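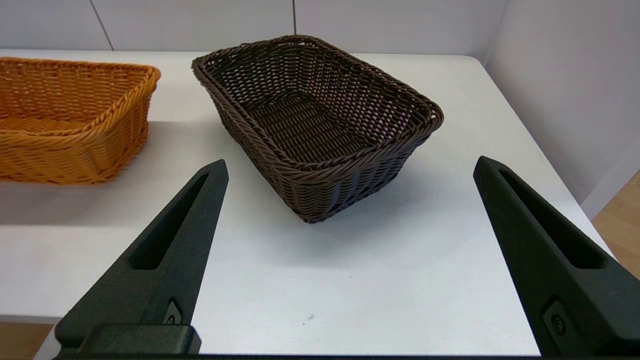

Skilled migration and the smaller towns

Applicants who are preparing to move abroad for work tend to concentrate on the largest cities. The regional nomination schemes receive far less attention, although for many families they offer a shorter queue and a lower points threshold. This post sets out how the scheme covering Paracha and Skumemard operates at present, and what is expected of those who enter it.

The regional stream is open to applicants who hold a written offer of employment from an employer within the district. The offer must be for full-time work and must run for at least 3 years. Applicants require 64 points, counted from age, language results, schooling and work history. A nomination from the district adds 5 points to the total, and these may be used to reach the threshold.

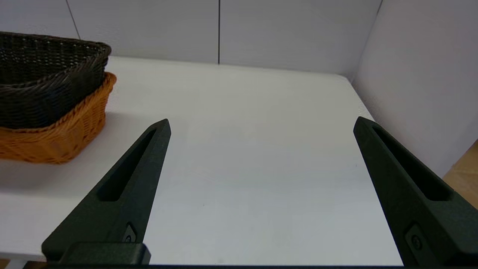
Posted by the author of this blog | 2020-01-08 | Filed under: Settlement, Regional schemes

Readers have asked whether a partner's qualifications may be counted. They may, provided that the partner is named on the same application and has sat the language test. Results from a test taken before the previous August will not be accepted.

Places are limited. Skumemard was given 34 nominations for the current year and Paracha rather fewer. Clovidov, which lies closer to the coast, has left the scheme and now handles its own applications - those who had already applied there should write to the district office and ask where their file is held.

Applicants should also consider the condition of residence. A nominated family is required to live within the district until the employment period has ended. Moving from one town to another inside the district is permitted, but the change of address must be reported in writing.

Housing remains the main difficulty in Paracha, where few properties are let for longer than a year. Ekano, the settlement service based in Skumemard, keeps a list of landlords willing to sign with new arrivals before they have a local bank account. The list is sent on request and is not published online.

A further post will deal with school enrolment and the documents required for children over the age of five.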